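## Mugs and panels: maintenance notes

The large pale panel in the shared kitchen has been added to the surface care schedule. Members who clean on rotation should read the points below before the next shift.
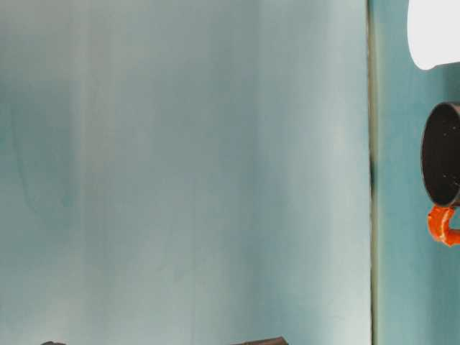 ### Surface care

The pale blue-grey panel has a matte finish and shows uneven tone, darker toward the left and lighter toward the lower right. Treat the patches as part of the finish. Scrubbing them with an abrasive pad will polish the matte surface and leave a mark more visible than the original.

Wipe with a damp microfiber cloth, top to bottom, following the faint vertical lines. Use 3 ml of neutral soap in 500 ml of lukewarm water. Do not use the Curnix degreaser on either color - it is kept for the oven door only.

### The seam

The dark line between the pale panel and the teal surface collects crumbs and coffee residue. Clean it with a dry soft brush first, then a cotton swab. Do not run a blade or a scouring stick along it. The line varies in width, so a brush with flexible bristles works better than a fixed-width tool.

### Mugs

Mugs may stay on the teal side, including the dark one with the orange handle. Please keep them clear of the seam. Anything left with liquid in it at closing goes to the sink.

### Supplies

Clementina Loureiro has restocked the lower cupboard at Caldeira with 14 microfiber cloths and a 1000 ml refill of neutral soap. Used cloths go in the laundry bag at 60 °C, without fabric softener. Softener leaves a film that streaks on matte paint.

The next full clean of the panels is set for December. Report chips or lifting edges to Clementina before then, with the position measured from the top of the seam.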